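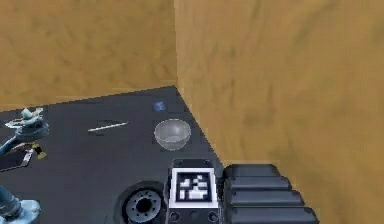
How often should a small business email its subscriber list?

Twice a month is enough for most, as long as the emails go out on a schedule the reader can learn. Weekly works if there is something new to say every week, and most small shops run dry by the second month.

We looked at this again in February, when Derkow asked why fewer people were opening its messages. The list had 3,000 addresses on it. Emails had been going out whenever someone had a spare hour, sometimes three in one week and then none for a month and a half. Unsubscribes came in clumps after the busy weeks.

Knut Wiegand took over the list and made two changes. He set a fixed slot, 10 a.m. every second week, and he cut each email to one subject. A sale got its own email. So did a change in opening hours. Over the next four sends, 27 people left, which put the list at 2,973. Replies went up, mostly short questions about stock.

Subject lines matter less than people think if the sender name is clear. Use the business name and keep it the same every time. Sinville switched between the shop name and the owner's first name for a year, and readers wrote in asking who was emailing them.

Keep the subject line under 50 characters so it shows in full on most phones. Put the main point in the first sentence of the email too – many people read only the preview.

If you have addresses that haven't opened anything in a year, send them one plain message asking if they want to stay. Remove the ones that don't answer. Tustwood did this before moving to a new mail service and now pays for a smaller plan.

Next issue: welcome emails, and how long to wait before sending the second one. Send questions on either topic by replying to this newsletter.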